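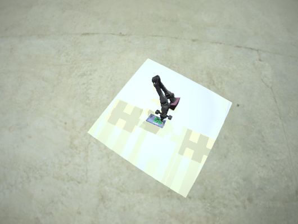 Looking after a concrete floor, in the garage and elsewhere

We moved into this house with a garage floor that had been neglected for a good many years, and I've been fussing over it ever since, so I thought I'd write down what I've learned before I forget it all again. A fair bit came from my neighbour Monique Hamel, who has a much tidier workshop than mine, and the rest from getting it wrong!

Sweeping
Use a soft broom and go slowly. A stiff yard brush just throws the dust up, and an hour later it has all settled on the shelves. If it's very dusty, scatter a few handfuls of damp sawdust first and sweep that up along with the dirt (old tea leaves do nicely on a small patch, and smell rather pleasant). Start at the back wall and work towards the door.

Fresh oil
Don't rub it. Cover it with plain cat litter, the cheap clay sort, grind it in a little with your shoe and leave it overnight. Sweep it up in the morning and do it again if you need to. What's left usually shifts with washing-up liquid, hot water and a scrubbing brush.

Old oil
Mix bicarbonate of soda with enough water to make a thick paste, spread it over the stain, lay cling film on top and go and do something else until the next day. My worst stain took three goes and there's still a ghost of it if the light is low. I've put the bicycles there.

Rust rings from paint tins
Lemon juice or white vinegar, but only for a few minutes, and rinse well. Acid will eat into concrete if you wander off and answer the telephone, as I did, and you'll have a pale rough ring where the brown one used to be.

Hairline cracks
Most of these are nothing to lose sleep over. Draw a pencil mark across the crack at each end, write the month beside it and look again after a winter. I marked mine in September and have been peering at them ever since, which my family finds very funny. If a crack has grown, or one side sits higher than the other, do ask a builder. Otherwise brush it out, vacuum it, and press in a flexible concrete filler with an old table knife. Fill it slightly proud, then scrape it level once it has firmed up.

Dusting
If you sweep and sweep and there's always a fine grey powder, the surface itself is wearing away. A concrete hardener or sealer will help enormously. Choose a dry spell, give the floor two thin coats, and keep the cat out. I left mine 18 hours between coats, but go by your own tin.

Damp
Tape a square of clear plastic to the floor, all four edges, and lift it after a couple of days. Droplets underneath mean moisture is coming up through the slab, and you'll want to sort that out before you paint anything.

Next time I'll write up the workbench, which is a longer story and involves a great deal of linseed oil.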